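Boma Opens Its Robotics Workshop to Neighbors, Students and the Simply Curious

Erance, June 12, 2018 – Boma, the electronics repair and reuse company, welcomed 268 guests to its workshop for a spring open day built around one of the smaller and more patient members of the trade: a robotic arm that is learning its way around the inside of a desktop computer.

The doors opened at 9 in the morning, and a good many people were already waiting on the sidewalk with coffee in hand. Some had come from the technical college in Manríquez with their instructors. Others lived a few blocks away, had walked past the building for years, and wanted to find out at last what goes on behind the big roll-up door. There were grandparents and toddlers, two school robotics clubs in matching shirts, and quite a few people carrying old computers they hoped to leave with us (and yes, we took every one of them).

The heart of the day was the Cistine cell, the name our engineers have given to the workbench where a robotic arm practices the jobs that a repair technician does by hand. Cistine has been running since last October, and until now very few people outside the company had seen it up close. Guests came through in small groups, so that everyone could get near enough to the table to see the parts and ask whatever they liked.

Those who have never opened up a computer may be surprised by how much is packed in there. Cables cross over one another, small latches hide behind bigger parts, and many of the pieces that need to come out or go in will fit only one way. A person learns to feel for these things. An arm has to be taught where they are and how gently to treat them, and that teaching is the slow, interesting work our team has been doing all winter.

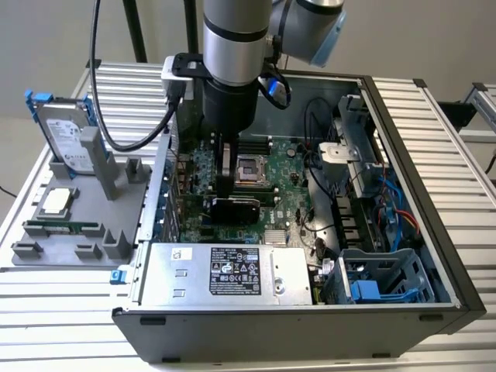 The Cistine arm with its gripper lowered over the motherboard of an open desktop computer. A hard drive, a CPU and a RAM module sit in the gray 3D-printed holder at left.

During each session, our engineers began by passing a few spare parts around the room, so that guests could feel for themselves how light a memory module is and how little there is to hold on to. They then talked through the way a task is planned, from the layout of the parts on the table to the path the arm takes into the case. A camera is mounted on the arm itself, and visitors were eager to know how much of the work depends on it. The short answer, our engineers explained, is quite a lot – the camera helps the arm tell where a part is before the fingers close on it, and a case that has been set down a little crooked can be a real test.

The younger visitors had questions of their own, and we would happily have spent the whole day on them. Does the arm get tired? (It does not, but the people watching it do.) Can it fix a game console? (Not yet.) What happens if it drops something? (Someone picks it up, and we look at the recording to see what went wrong.) One student from Manríquez asked why the fingers are so plain when a human hand is so clever, and that led to a long and very enjoyable talk about how much can be done with two fingers and a careful plan.

"We wanted people to see this work the way we see it every day, with all the stopping and starting left in," the company said in a statement. "A polished video is a fine thing, but it is so much nicer to stand next to the table and watch somebody think a problem through. We are grateful to everyone who came, and especially to those who stayed for a second session because the first one had left them with more questions."

Away from the Cistine cell, guests could try their hand at the same kind of work. Long tables were set up in the main hall with retired desktop computers, trays of parts and a technician at every station to help. In the course of the day, 80 visitors removed and refitted a memory module, many of them for the first time, and there was a cheer from the far end of the hall whenever a machine started up again afterward. The practice computers will go on being used for training here at the workshop.

Boma also used the open day to announce that it will take on 26 trainees in its next class. The program is open to adults of any background, and no earlier experience with computers or robots is needed. Trainees spend the first part of the course on hand repair, learning the parts and tools in the ordinary way, and then move on to working alongside the Cistine team, where they help set up tasks, check results and write down what they notice. We have found that people who know how a stubborn latch feels under the thumb make wonderful teachers for a machine.

Applications may be picked up at the front desk of the Erance workshop or requested by mail, and anyone who would like to see the place before applying is warmly invited to ask for a tour. Schools and community groups may also arrange a visit to the Cistine cell. Groups are kept small, and we ask that teachers let us know ahead of time if any student needs a seat or a step stool near the table.

A second open day is planned for the fall. Guests who left their questions on cards in the main hall will receive a reply from the engineering team, though we do ask for a little patience – the box was very full.

About Boma
Boma repairs, refits and recycles desktop computers for homes, schools and small businesses from its workshop in Erance. The company's Cistine project studies how robotic arms can share in the assembly and repair of everyday computers.

Press contact
Boma Press Office, Erance
Interview requests and workshop visits for members of the press can be arranged through the front desk during business hours.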